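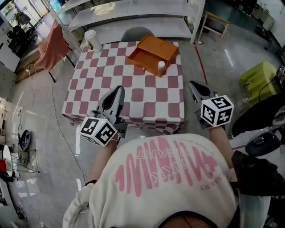
Does soaking a printed sweatshirt in vinegar do anything at all to "set" the print? Every laundry page I look at repeats it and not one of them says how it's meant to work. I've got several tops with big prints that I'd like to keep wearing, and the sort I'm most bothered about is the loose cream-white kind with a large pink design on the back, all tall wavy letters with smaller pink writing round it. If the pink goes patchy there's no hiding it on cream. I've already lost a navy one to cracking after one winter, and that had been given the vinegar treatment before its first wash, exactly as instructed.

The shop (Iturra, the little printing place in Waltside) told me to wash at 40 and "be gentle", which could mean anything. My sister-in-law swears by Bollwood colour liquid, but she also swears by putting jeans in the freezer, so I'd like a second opinion. Machine is a Kavico, fairly old, and the only gentle programme on it is the wool one. Do I need to do anything special, or is this a lot of fuss to sell people white vinegar?

Darmawan Harahap
Asked in Laundry and Clothes, 3469 views

inkyfingers
Mostly fuss. The vinegar thing comes from home dyeing, where acid does help certain dyes take on wool and silk. Your sweatshirt is probably cotton or a cotton mix, and the print is most likely either plastisol ink or a heat-applied transfer. Both of those are held by heat when they're put on. If the printer didn't get them hot enough you can soak the thing in whatever you like and it will still crack.

I did printing for a school and a football club for 9 years and the complaints nearly always came back to the tumble dryer. People would tell me they never used one, then mention "just ten minutes to finish it off". Prints don't like that, transfers least of all.

What I'd do: inside out, cool wash, shorter spin, then hang it up. Don't iron over the design. If it's creased, iron from the inside with a cloth between. I wouldn't pay extra for a colour liquid on the strength of the label, I never saw one brand do better than another on prints. 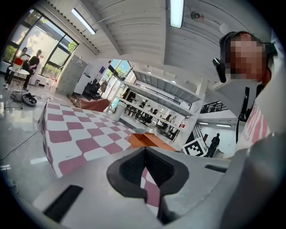

As for washing at 40, the shop isn't wrong, it's usually fine for plastisol. I'd still go down to 30 for anything that isn't dirty, and if you don't know what sort of print it is, feel it. A transfer tends to have a definite edge you can catch with a nail. Ink that's been screened on sits a bit softer and you can often stretch it slightly without it going white. Don't stretch it hard to find out, obviously.

Pink is a separate worry. Some pinks fade in sunlight quicker than you'd think, so dry it in the shade or turned inside out. That's fading and not cracking, and no amount of gentle washing helps with it.

Marrowfat
Vinegar worked for me. Half a cup in with every wash and all my tops look new.

inkyfingers
Reply to Marrowfat: How many of them would have looked new without it, though? You'd need two the same and only do one of them.

Marrowfat
Not buying two of everything to win an argument

tess_on_the_hill
The wool programme is OK on my machine but I'd check yours. On my mother's old one it used loads of water and hardly spun, so everything came out dripping and a heavy sweatshirt took days on the airer and started to smell. I ended up using the normal synthetics one with the spin turned down to 6 (it goes by hundreds on that dial, so 600).

Also wash it less! I wear a T-shirt underneath and mine gets done every few weeks. Can't say whether it's the inside-out business or just the fewer washes that's kept the print decent, I changed both at once.

Darmawan Harahap
Thanks all. The navy one did go in the dryer, now I think of it, more than once. I've had a feel of the others and two have that edge you can catch, so those will get the cool wash. Still not convinced the shop knows what it printed with, I rang and got a different answer from the first one. Will leave the vinegar for chips.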